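A Morning at the Flaltska Open House
Project report for Introduction to Automation, fall term 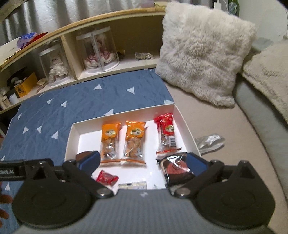 Our class had been reading about robot hands since the beginning of September, and by the time the open house at Flaltska came up I think all of us were more than ready to see some in person instead of as line drawings in a chapter. Flaltska is a small company on the second floor of the old Marulanda building, and they work on teaching grippers to handle household things. I had pictured steel benches and boxes of bolts, and of course there were some of those, but the part I ended up writing most of my notes about was much homier: an open white cardboard box of snacks sitting on a dark blue blanket with little white triangles all over it, and a gripper with two jointed black fingers reaching in. Each finger ends in a blue pad. Orange packets, a red one and a dark shiny one were all in there together, and if you have ever tried to fish the one you want out of a box like that while looking at something else, you already know it takes more feeling than you would expect!

I should say how the visit was set up. We got there a little before 10 a.m., signed in, and were split into two groups. One group started with the talk and the other started with the demonstrations, and then we traded. My group had the demonstrations first, which I was happy about (I am not at my best sitting still in the morning), although it did mean that some of what we saw only made sense to me an hour later when the words for it came along.

The hand-held gripper

The main thing we were shown was a gripper that a person holds and works by hand. It has fingers like the ones on a robot arm, but you carry it around yourself and do the job with it, and a camera mounted on it records what the fingers are doing the whole time. The recordings are then used to train the software for the arm. Our guide called each recording a "demo," which confused me for a while, as the whole event was also called a demo, so in this report I will call them recordings.

The company's goal for this project, which they have named Soltelico, is to collect 3,000 recordings of people picking up and putting away packaged food. They had 298 when we visited. I thought that sounded like a long way to go, and I said so, and the guide laughed and agreed with me. Each one is short, but somebody has to arrange the items, do the task, check that the recording is usable, and arrange everything again a different way.

The rearranging turned out to be one of the more interesting parts for me. If the same packet is always in the same corner, the software learns the corner and doesn't learn the packet. So they move the box, turn it, swap things around, and change the surroundings too. That is why they like to work on blankets and sofas and in rooms with shelves and pillows and curtains, where there is plenty going on in the background. A home has all of that in it, and a robot that has only ever looked at a clean bench would have a hard time on its first day in somebody's living room.

Why packets are hard

Before this visit I would have guessed that a glass or an egg would be the hardest thing to pick up. Those are hard, but the guide spent much more time on snack packets, and I would like to pass on what I understood.

A packet changes shape when you squeeze it. The food inside slides to one end, the wrapper folds, and the place where you planned to hold it is no longer where it was. The shiny kind has another problem, in that it reflects the lights in the room, and a camera can take a bright reflection for an edge. Clear windows in the wrapper cause trouble as well, because the camera looks through the wrapper at the food and has to work out which surface the finger is going to meet first. Then there are the walls of the box. A finger needs room to get down beside the packet, and when things are lying close together there may be only one good way in.

The soft pads help with part of this. They give a little when they press on something, so the person doesn't have to line up both fingers perfectly. I asked whether a harder pad would be more exact, and was told they had tried some, and that the harder ones slid on the plastic and had to squeeze so much that the cookies were crumbs by lunchtime.

My turn

Everyone who wanted to could try the gripper, and I went third. It was heavier than I expected, and my wrist was tired after only a few minutes. The first thing I did was go in too fast and push a packet up against the wall of the box with one finger while the other closed on nothing at all. On my second try I came down slowly and tilted my hand, and I did get hold of it, though I lifted it by one corner and it swung around like a fish. The third was fine. I was much too proud of it.

What I noticed is that I kept wanting to use my other hand, to hold the box still or nudge something over. You don't realize how much your second hand does until you have to leave it at your side. I wrote that down as a question for the talk.

The talk

The talk was given in the room they call Sukton, after an earlier project. It covered how the recordings are sorted and how the software is tested on a real arm. In their last test the arm was given 36 packets it had never seen, and the team writes down every miss along with what they think went wrong: the wrong spot, the wrong angle, or a grip that let go. I liked seeing that list more than I liked the polished video that came before it.

My question about the second hand got a good answer. They do plan to use two grippers at once later on, but then the recordings from both sides have to match up in time, and they want one hand working well before they add another.

What I would do differently

I took too many notes on the numbers and not enough on how people moved. If we go back in the spring I would like to watch one person do the same task ten times in a row and write down only what their wrist does. I would also like to compare an experienced person with somebody from our class, since I suspect the difference is mostly in how they come in toward the packet and has little to do with the squeeze.

For the second half of the term, my plan is to build a simple two-finger gripper out of cardboard and string with two kinds of pads, one foam and one hard plastic, and try both on small snack bags from the cafeteria. I will keep a list of misses the way Flaltska does. The parts list and a sketch are attached at the back of this report, along with the handout from the talk.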